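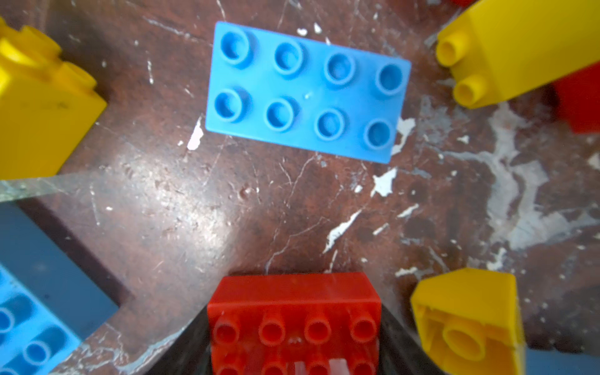
Red brick in the fingers, light blue one lying just past it.

6 January 2022, notebook entry, time and planning

First entry of the new year, and I'm going to use it the way I use most first entries, which is to look at how the hours went and grumble a little before getting down to it. I read back through the whole fall section of this notebook over the break (with a pot of coffee and my feet up, so don't feel sorry for me) and what struck me is how many pages begin with "meant to do this yesterday." I won't say how many. It was enough to make me want to write this one out properly so the rest of you can tell me where I'm wrong.

The old plan was the long list. Everything for Closen went on it, everything for Mukutine went on it, and then the little things crept in too, the toner and the badge renewals and the reply I owed the Nambiar people. By the middle of the week the list ran over the page, and I would pick off the short items because crossing things out feels so nice. The write-up for Closen sat at the top the entire time, getting copied from one list to the next in my best handwriting.

So for this quarter I'm trying blocks. I've put 3 on the calendar each week, mornings, door shut, mail closed, one job per block and the job named the evening before. That last bit matters more to me than the length. When I sit down without having named the job I spend the first stretch choosing, and choosing is very pleasant and gets me nowhere. If you see the block on the shared calendar, please do treat it as a meeting. I'll do the same for yours, and I promise to stop leaning in your doorways "just for a second." 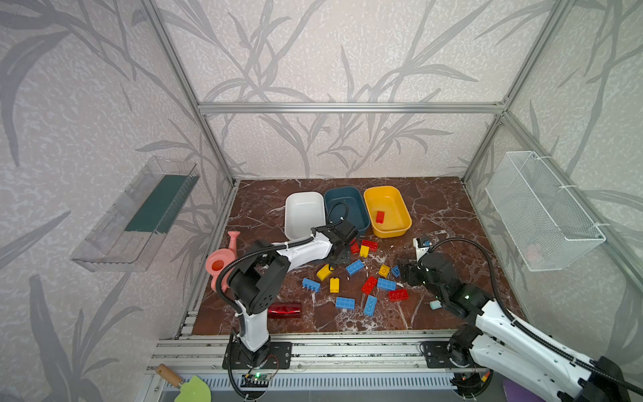 What happens when something urgent lands in the middle of a block?
It goes on the paper pad by the phone and waits until the block is over, unless someone is locked out or something is leaking.

The other change is the evening note. I'm going to write 4 lines before I leave: what got finished, what got stuck, what tomorrow's job is, and where the papers for it are. I tried this for a while a couple of winters ago and it was lovely, and then I went on vacation and never picked it back up, the way you do. I still have the old notes. Some of them are very short indeed ("tired, see yesterday") but even those told me where to start the next day, so I can't complain about them.

About Drorkex, which we're all supposed to be using for task tracking: I have moved my open items over and thrown out a good many that had gone stale. One had a comment from me saying "urgent!!" and I could not for the life of me remember what it referred to. The thing I'd ask of everybody is to keep the titles short and start them with a verb. "Closen numbers" could mean anything. "Send Closen numbers" I can do before lunch.
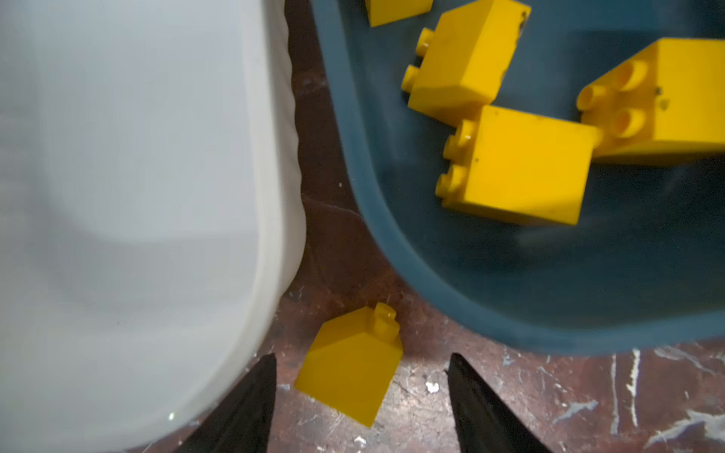 The same goes for due dates. If there isn't a real one, leave the box blank, and I'll do likewise. I had a habit of putting Friday on everything, and by Friday the whole screen was red and I'd stopped looking at it. Blank is fine. Blank items get looked at in the weekly sort, which I'm keeping to 3 passes: do it, give it a block, or drop it.

Mail: 500 unread on the first morning back. I sorted by sender, cleared the newsletters in one go, and answered the rest oldest first over two sittings. Will try opening it twice a day and see if anyone minds.

I'll go back over the block calendar in March and write down how many I kept. Tomorrow's job: Mukutine outline, papers in the green folder on the left-hand shelf.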